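Hamden open day, quick write up

Posted September 10, 2022

Home, shoes off, typing this before I forget half of it. A few of you asked for a proper report on the Hamden open day, as you can't get up there yourselves before booking. So. Notes more or less in the order I scribbled them, sorry about the state of them.

Getting there. Longer than the website says. Fine on the highway, then a slow winding bit behind a horse float the whole way. If you've got guests coming from the city put a bus on, I mean it. The last stretch has no lines and no lights and I would not want my uncle driving it after the toasts. Parking was on the grass beside the machinery shed. Heels went straight in. Flats, or stand on the gravel until someone gives you an arm.

Sign in at the gate, name badge, glass of something pink and too sweet. Badge fell off by the second room.

Vibeke Kirkegaard runs the place and did the first tour herself. Very brisk. No sales patter, which I liked, just here's the door, here's the power, here's what you can't do. What you can't do: open flames inside, confetti of any sort (petals are ok if real), anything taped to the walls, sparklers on the verandah. Music off at eleven and she wasn't budging when a groom's mum had a go at her about it.
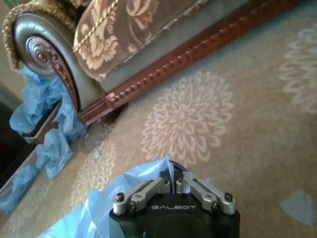 Galbot lettering and silver metalwork, Hamden open day

Ceremony lawn first. Pretty. Slopes more than you'd think, so chairs at the back sit lower than chairs at the front, and short guests are going to see hats. Shade until early arvo then full sun. Vibeke said most couples go for four o'clock and I'd go later again if it's summer. Seats some 100 before it gets squashy. Wet weather plan is the hall, same chairs, and they decide at breakfast time on the day. Ask who makes that call, it's the venue and not you. It's in the contract, small print, page with the bins on it.

The hall. High ceiling, good timber floor, bit echoey when it's just a few of us wandering around but it'd be fine full. Tables were dressed by the different suppliers so you could walk past and compare. Linen hire was mostly Purano, who do the heavy cloths that actualy hang down properly. Pulled at a hem when no one was looking. Nice. They had a sort of mushroom colour, an olive, and a rust that I thought I'd hate and then went back to look at again. Runners are extra. Napkins are extra. Ironing is not extra, so there's that.

Chairs are Oddsson. Cross backs, the usual, plus a new stackable one with a curved back that looks smart and is murder on the hips. Sat in it right through the celebrant's talk. Would not do that to my nan through three courses. Cushions available, see above re extras.

Etornam Aidoo did the talk, the celebrant I mean. Best bit of the day for me. No slides. Basically read your vows out loud to each other's best friend first, and if they look at the floor, cut that line. Also keep the readings short and tell the reader to wait for people to sit down. Wrote down "pause after the names" and underlined it and I now have no idea what it meant. Something to do with the mic? Anyway really warm, very funny, booked out until June next year.

Food. Queue was silly. By the time I got to the front it was arancini and a tart with beetroot, both good, both cold. Custo are the in house caterers and you can't bring your own, except for the cake and one cultural dish if you fill in the form. Tasting is 12 people max, and you pay for anyone past the couple. Asked about coeliac guests and got a straight answer from the chef, separate fryer, separate boards, which is more than I got at the last place. Asked about kids meals and got chicken and chips. Fine. They're kids.

Bar is theirs too. Corkage allowed on sparkling only. Don't ask me why.

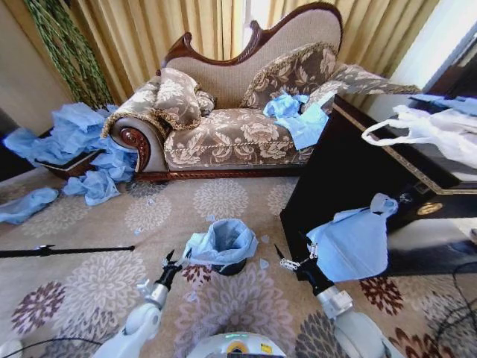

Then the rooms for getting ready in, upstairs and down. There are 2, one at each end of the house, so you won't bump into each other in the hallway if you care about that. We don't much but my sister does. The upstairs one gets the morning light and will go to whoever has the most hair to do. Power points are the problem. Counted them with a mate who does bridal makeup and she pulled a face. Bring boards. Bring your own mirror too if you're fussy, and a steamer, they do lend one but it was out on loan when I asked.

Access from ten in the morning, earlier costs more. Photographer I was chatting to on the stairs reckoned pay it. Her reasoning was that hair always runs over, then everything after hair runs over, then you lose your light. She also said the landing is better for portraits than anything outside and that nobody uses it. Noted.

Toilets, as you always ask. Plenty. Clean. Accessible one is on the ground floor near the kitchen, ramp is at the side door so you'd want a sign or someone pointing. The path to the ramp is that same gravel. My aunt's walker would not love it. Vibeke says they can put matting down if you tell them a week out.

Accomodation, not a lot. Six cottages on the property, a motel in town, and after that you're looking at a fair drive. The cottages come with the full weekend package and can't be booked seperately. Had a stickybeak in one, small but tidy, bed took up most of it, kettle, no stove.

Money. Not putting the price list up because they've asked people not to, email them and they send it the same day, they did for me. It's dearer than the winery and cheaper than the waterfront. Deposit to hold the date, the rest in two goes. Moving your date once is free if you do it early enough, which I'd get in writing after the couple of years we've all had.

Things I forgot to ask, so somebody please do:
Where the band loads in
Whether dogs can come to the ceremony
Who packs down the flowers and if you can come back for them next day
Generator, is there one

Would I book it? Leaning yes for a spring date, smaller crowd than they'd like us to have. T. is less sure, he got sunburnt on the lawn and is holding it against the venue. We're seeing the place by the river next and I'll do the same for that one.

Photos of the price extras sheet on request, message me. Running late for dinner, will fix the spelling later.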